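Molbridge pauses Flutora after grip fault
15/03/2021

I'm Flurina Tanner, I run testing at Molbridge, and I'd like you to get the bad news from me: our two-armed robot Flutora has a fault, and we've stopped shipping the January software.
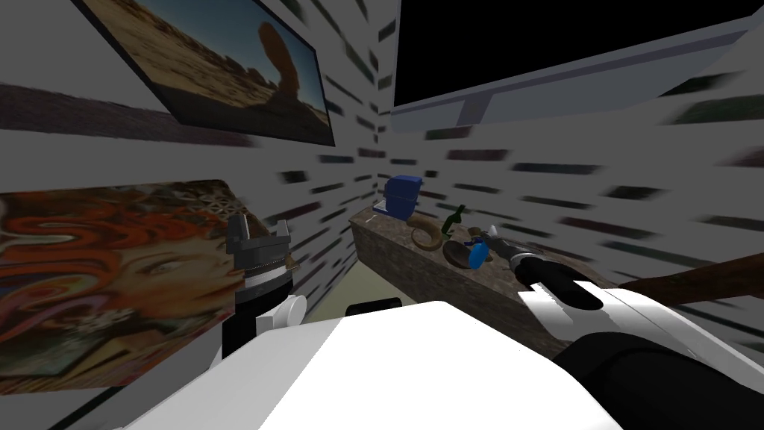
What went wrong

In 187 of 3,793 simulated countertop runs, the right gripper let go early. Ugh! We test around bottles and bowls, so a dropped item matters.

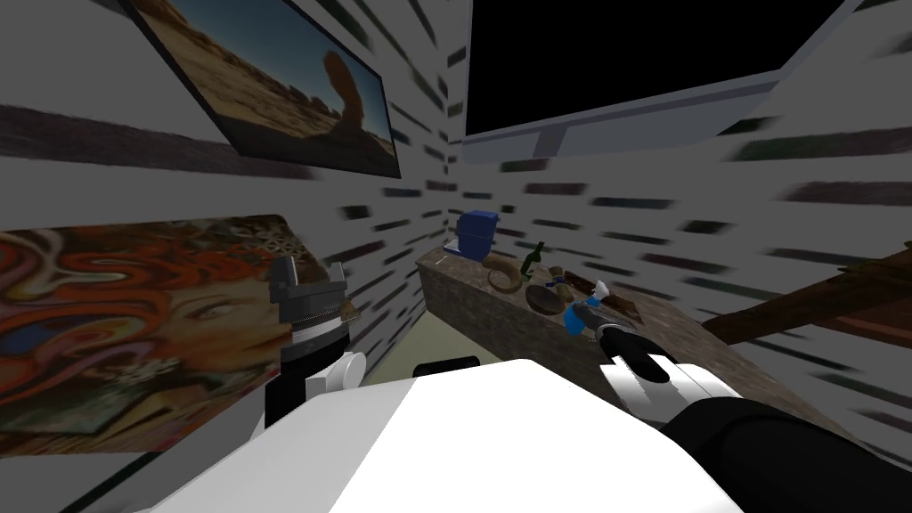
Flutora's simulated test counter, with the right gripper near a small blue item.

If you have the January version, please go back to the older one and keep people 3 feet away while it's running.

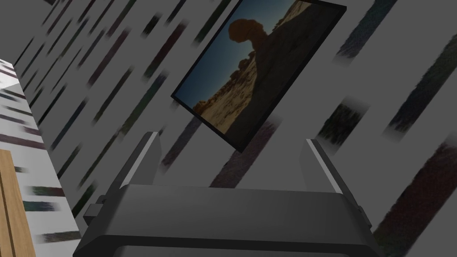 Ho-yin Yeh wants us to do another 200 clean runs before anyone gets an update, and says even that may be too few.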